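Kekon TV Recorder: User Manual
Section 2. Setting Up Recordings and Saving Old Programs

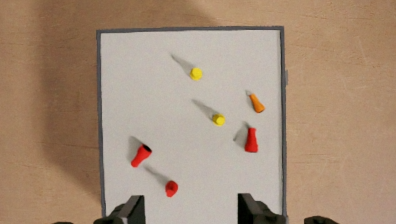
Before you start with this section, the recorder must be connected to the antenna and to the television, and the first channel search must be finished. If you still see the message "No channels stored", please go back to Section 1.

Recording one program

1. Press GUIDE on the remote control. The program guide opens at the present hour.
2. Move with the arrow keys to the program that you want to record.
3. Press the red REC key one time. A small red circle comes beside the title.
4. Press GUIDE again to return to the television picture.

Note: If you press REC a second time on the same title, the recorder understands that you want the whole series. The one red circle then becomes a double circle. To cancel, press REC a third time.

Recording a series

1. Find any episode in the guide and press REC two times.
2. In the window that opens, choose "New episodes only" or "All episodes". For an old series which is shown every afternoon, "All episodes" can fill the disk quickly.
3. Choose how many minutes to add at the end. The factory setting is 2. Live programs such as award shows and football often finish late, so for these we advise to choose 30.
4. Press OK.

The recorder has two tuners. It can record two channels at the same time, and during this you can watch any program that is already on the disk. If a third recording is planned for the same hour, the recorder shows "Conflict" and asks you which one to leave out. When you do not answer, it leaves out the one which was added last.

Caution: Do not pull out the power plug when the front lamp is red. The recording will be lost, and in some cases the list of titles is damaged too. Press STANDBY first and wait until the lamp is white.

Copying from a video cassette player

Many owners want to keep programs they taped years ago — a last episode, a news evening, a Christmas show from some December long past. For this you need the Dumlao input cable, sold separately.

1. Connect the cable to AV IN on the back of the recorder.
2. Press SOURCE until "AV" is shown.
3. Start the tape and then press REC.
4. At the end of the tape, press STOP. The recorder does not stop by itself.

Note: The title list holds 2,000 entries. After this number, no new recording can begin until you delete some titles, even when there is free space on the disk.

Note: Some bought tapes have copy protection and will give only a gray picture. It is not a fault of the recorder.

Text of this section: Kulsoom Awan. Checked by Faisal Kakakhel, Clukbridge office.
Last changed 2020-04-10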